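ok so some of you asked how I got through the Kotian language exam in one spring while working full time. thread. typing this on the bus so forgive me

1/ background: I'm not a language person. took two years of it at school and came out able to order soup. the Kotian placement test wants 868 words for the basic level plus a spoken part. I had until June.

2/ first thing I did was buy the big Kikus course. don't do this. it's fine, it's just enormous. 256 pages before you get to the past tense. I made it to page 21 and quit for a week

3/ what worked was way dumber. words on a whiteboard. new ones in the morning, wipe at night, write them again from memory. if I missed one it stayed up

4/ rules I ended up with
– 13 new words a day, never more
– no lists by topic. learning all the colors in one go is how you mix up all the colors
– verbs get a full sentence. always
– say it out loud while you write it

5/ on the out loud thing. I felt like an idiot for a week and then I didnt notice anymore. my neighbor probably knows how to ask where the train station is by now
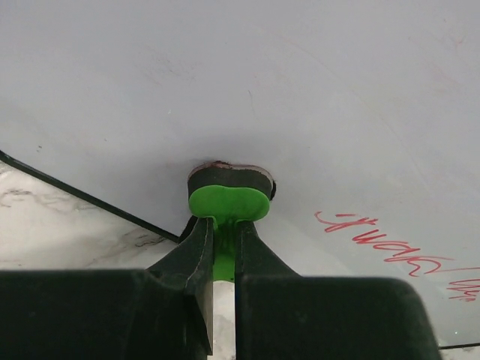 6/ people ask about apps. I used one for the bus, that's it. my problem with apps is I get good at the app. tap tap tap, green check, and then somebody asks me what day it is and I've got nothing. writing by hand is slow and that's kind of the point, you have to pull the whole word out of your head including the ugly vowels in the middle. and get a plain pale surface for it, scratches and gray streaks and the odd dark speck are all fine, you're not hanging it in a museum. big letters. if you can't read it from the kitchen it's too small

7/ grammar. I skipped nearly all of it for the first month. I know, I know. but with no words there's nothing to put the grammar on. second month I did one rule every few days and it went in so much easier

8/ the cases though. ugh. Kotian has a case for things you are on your way to and a different one for things you've already arrived at. I still guess. the examiner smiled at me at least once so I'm counting that

9/ somewhere in the middle I hit a wall. knew a few hundred words and understood zero speech. everybody talks so fast!! all the words run together. this is normal apparently but it felt awful

10/ fix for that was radio. Birkomwood has a community station with a Kotian hour at 7 in the morning, mostly weather and farm prices and one man who is very upset about parking. same words every single day. after three weeks I could follow the parking guy

11/ seriously, find the most boring show you can. news is too hard, dramas are too hard. weather is perfect. it's maybe forty words and they never change them

12/ second fix was the conversation table over in Pluduvthorpe. library basement, two hours, bad coffee. I said nothing the first time. second time I said my coffee was cold and got a whole discussion out of it

13/ small thing that helped there – learn the filler words first. well, so, hm, you know. gives you time to think and people stop switching to English on you
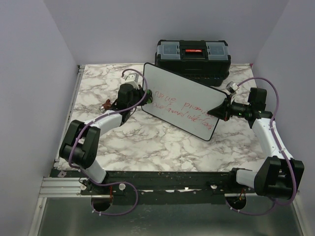 Whiteboard at a tilt, toolbox behind it

14/ ok back to words. reviewing. I did not do fancy spaced anything. end of the week I wrote out everything I'd missed more than twice and those went back up top. some words went back up like five times. the word for "between" can go jump in a lake

15/ also keep a notebook of the ones you wipe off. otherwise it feels like you're getting nowhere. flipping back through full pages in month two kept me going more than any streak counter

16/ mornings vs nights: mornings for new stuff, nights for testing. tried it the other way for a bit, was useless, too tired for anything new after dinner. you might be diffrent

17/ days I missed: plenty. got sick in April and lost nine in a row. I did not try to catch up, just started again with the next 13. catching up is how I quit guitar and also running

18/ exam itself. listening part first, played twice. reading was easier than I expected, it was a letter about a broken fridge. then the talk, ten minutes, two people across from you. they asked what I do on weekends and I said I listen to the weather

19/ passed. not by a ton but passed. spoken score was the highest which I did not see coming at all

20/ stuff I'd change: start the radio on day one even if it's just noise. go to the conversation table sooner. sell the big Kikus book (if anyone wants it, first 21 pages lightly used, rest is like new)

21/ a few asked about the next level. it's in the fall and it's a lot more writing. I havent decided. my stop is coming up, will answer replies tonight after dinner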